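Inattentional blindness demo, does it still work if people know the gorilla one?

Posted by Yasir Khokhar, 2018-05-12

Hi all, long time reader, not much of a poster. I teach an evening intro psych class for adults and in July I get one session on attention. For years I've opened with the counting-the-passes video and for years it killed. Last term more than half the room grinned before I hit play, because everybody's cousin has sent it to them by now. So I want something else that shows people miss big obvious stuff when they're busy with a task.

My idea so far is a fake "memory test". I show a kitchen for 8 seconds, have them do a word search, then show it again with one large thing changed and see who catches it. Has anyone run something like this with a live group, and did it hold up? I have a projector, bad blinds, and a room that seats more people than ever sign up.

mellar_b

I've done it with high school seniors and it went great! But I'd call that change blindness, which is a cousin of what you're after and a different thing. With the gorilla the thing is right there the whole time and you don't take it in. With yours they have to compare what they see now with what they remember from before, so a miss could just be a memory miss. Somebody in the back row will bring that up, there's always one.

simis

Oh come on, for a July evening class that's splitting hairs. The gasp is the same gasp. I use flicker pairs (picture, blank, changed picture, blank, over and over) and people will sit there for a whole minute yelling "it's the chair! no it's the window!" and then feel like idiots in the nicest possible way.

Keep the blank in, though. Without it the change makes a little jump and every eye in the room goes straight to it.

mellar_b

I don't think it's splitting hairs if the lesson is called attention. But okay, flicker is better than the word search version. At least then the wait between the two is too short for people to just forget.

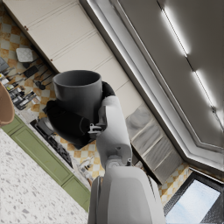

Cocco77

Kitchens are good for this because we all think we know what's in one. I teach the lab section of a perception course and what I've found is that the change has to be big in size and small in meaning. If you swap whatever everyone is already looking at, they get it in a second. Say you've got a dark gray mug held up with its open rim up and to the left, well, half the class will be on that mug right away, so leave it alone and take the brown knobs off the cream cabinets instead. Mine took forever to spot missing knobs. One guy insisted there had never been any and we had to go back and forth three times before he'd let it drop.

Also, ask them BEFORE you start how sure they are that they'd notice. Hands up. That part is worth more than the demo if you ask me.

simis

Knobs are kind of a cheap trick, no? I like it when the change is something they'd swear they couldn't miss. If it's tiny they just shrug and say well, that was tiny.

Cocco77

Fair, I wouldn't use only knobs. Start with something large, like the color of a whole wall, and then go small once they're hooked.

Yasir Khokhar

This is all super helpful, thank you. The hands-up thing I'm stealing for sure. Mellar, I take your point about memory, and I might just put it to the class and let them argue it out, they love arguing. Do any of you bother collecting numbers? I was thinking of timing them.

polero

I did for a while, I had 223 answer slips in a shoebox at one point and never typed in a single one. With a small group yelling out answers the times are junk anyway, the first person to shout spoils it for everybody else. If you want times, make them write it down and keep quiet (good luck). I leave each blank up for about 400 milliseconds, longer than most people use, but my projector is slow and the short ones got swallowed.

Yasir Khokhar

Slow projector is me exactly, so I'll try that. Paper slips it is. I still haven't decided on the wall or the knobs first, will test both on my in-laws this weekend.

mellar_b

Do the wall. And tell us how many in-laws missed it!

Contact the moderators | © 2018 Polero Boards | Back to top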